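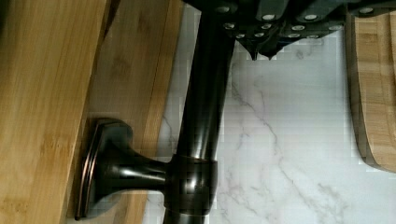

Handmade toy safety checklist - spring stock
Barkadov Yarn & Makes, checked 16 March 2025

I go through this list before any crocheted or knitted toy goes into the shop. Comments are for this batch only. Items marked HOLD stay in the box until they are put right.

1. Eyes and noses
Washers pushed fully home, no gap between the eye and the fabric. Tug each one hard, then turn it.
OK on the rabbits and bears. HOLD on 2 of the small foxes - the stitches round the left eye are too open and the washer shows. Rework with a smaller hook, or embroider the eyes.

2. Limbs, ears and tails
Pull each part away from the body for a slow count of ten. Look for stretched stitches at the join.
OK. The mouse tails are only sewn through once. They held, but go round again next time.

3. Seams and closing rounds
No stuffing visible when the fabric is stretched. Ends woven in three directions and trimmed inside.
OK, apart from one bear with a loose end under the chin. Fixed during the check.

4. Cords, ribbons and loops
No long ribbons on anything sold for babies. Bows stitched down through the knot.
HOLD on the lamb with the green bow. Bow is tied only.

5. Buttons and beads
None on toys for under threes. Listing must say so if they are used.
Two dolls have buttons on their cardigans. Listing wording changed.

6. Stuffing
Clean, new, from a sealed bag. Squeeze all over for lumps or anything sharp.
OK. Postma fibre fill used throughout. Opened bag number 389 written in the book.

7. Yarn
No heavy shedding when rubbed with a white cloth. Colour does not come off when the cloth is damp.
Liltora cotton fine in all shades. Ultine red left a pink mark on the cloth - HOLD on the ladybirds. Wash a swatch and test again.

8. Pins and needles
Count out, count in. Run the magnet over every finished toy.
15 out, 15 in. Magnet clear.

9. Labels and paperwork
Maker's name, address and batch number on each toy. Washing instructions on the tag. Test file up to date.
Labels OK. Batch number is 1455 on the old tags and 1,455 on the new ones. Use it without the comma from now on.

Next full check: October, before the Christmas stock is listed. The foxes, lamb and ladybirds to be looked at again before then.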